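Wanted: somebody funny to help me be rude about politics

I run Vandadano, a newsletter of political satire that goes out every Tuesday morning to 3,677 subscribers, a few of whom I'm related to. I've written nearly all of it myself for years and I'm tired! So I'm looking for 2 part-time contributors to start in May, and if you've ever yelled at a city council livestream in your pajamas, you may be one of them.

What I need is short columns, 600 words or so, on whatever the powerful and the would-be powerful have been up to that week. National stuff is fine, but I get plenty of it already. What I'm really short on is the small, mad, local end of things – zoning fights, school board feuds, the mayor who names a parking garage after himself. My longest-running bit is the made-up town of Skurham, where every bad idea in government gets tried first, and I'd love someone to take over its weekly council minutes. (The town's only newspaper is the Pietrzak, please don't ask me why, it's been too long to change it.)

You don't need a degree or clips or a following. I do want you to read the actual bill before you make fun of it. I check facts, and I'll bug you about them. And no jokes about anybody's kids or anybody's weight. I've killed some pretty good lines over that and I'd do it again.

Pay is $44 for a short item and more for a full column, we'll talk. You keep the rights after 22 days and can run the piece wherever you like. Work from home, or come sit with me at the Stavedora, the coffee place where I do most of my editing and most of my complaining.
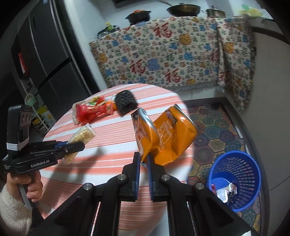
Orange snack bag, striped tablecloth

To apply, send me one sample column, any length up to 700 words, plus a couple of lines on who you are and which elected official you'd most like to be stuck in an elevator with. Paste it all into the email, I don't open attachments. Hit reply on any issue of the newsletter and it comes straight to me. I read in the evenings, after 7 p.m., and I answer everybody, though I can be slow – nudge me if you haven't heard back in a couple of weeks.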